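Cloth folding with hand-held grippers: our numbers after dropping the short demos

skitow_dave
Posted 2026-03-12

Okay, promised a write-up, so here goes. Cloth task, folded cloth on the dark table, people working through it with the hand-held grippers, same room as always.

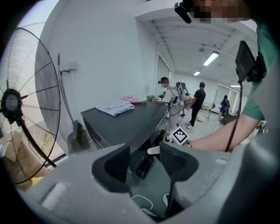
What we changed

We used to keep every demo that ended in a decent fold. For this round we had 1091 demos, and I threw out 208 of them for being too short. Those are the ones where the person knows the fold by heart and rips through it, so the wrist swings fast and the tag on the finger smears. Then I trained the same policy on both sets — same seed, same number of steps, nothing clever.

What we got

The trimmed set won. Out of 16 test folds per policy, the trimmed one finished four more than the full one. I was expecting a tie at best, so I'm pretty happy!

mondum
Reply to skitow_dave

Nice, but 16 folds is tiny. Four more could easily be which way the cloth happened to land. Did you reset it the same way every time?

skitow_dave
Reply to mondum

Sort of. We had a tape outline for the starting pile and I eyeballed it. I know, I know.

bauerfeind_k
Reply to skitow_dave

I don't buy that short means bad. When we did towels in January our quickest person also had the cleanest paths, hardly any pauses. If I'd cut by length I'd have lost all of her stuff. Did you look at tracking quality directly, or just duration?

skitow_dave
Reply to bauerfeind_k

Just duration, because it was one line of code and I was lazy. Tracking loss would be the better filter, yeah. I did scrub through a handful of the short ones and most had at least one spot where the pose jumps. But a handful is a handful.

cultgate
Reply to bauerfeind_k

With Bauerfeind on this one. Also you changed two things at once: fewer demos AND a different mix of people. If the fast folks are mostly gone, the policy sees fewer styles, and that alone can help on something floppy like cloth. Try dropping 208 at random and train on that. If it lands next to the full set, your length filter is doing something real.

skitow_dave
Reply to cultgate

Ugh, yes, the random drop is the obvious control and I skipped it. Bastian Janssen said the same thing at lunch and I pretended to be busy with my sandwich. Queueing it tonight.

mondum
Reply to skitow_dave

And run more than one seed while you're at it. I've had seeds swing further than that on plain pick and place, never mind cloth.

bauerfeind_k
Reply to mondum

Seconded. Dave, if you post the per-person breakdown I'll run our tracking filter over it and we can see how much the two lists overlap. My bet is less than half.

skitow_dave
Reply to bauerfeind_k

I'll take that bet — I say more than half. Breakdown is coming once I've swapped the names for numbers. Random drop with three seeds is in the queue behind somebody's giant job, so give me a few days.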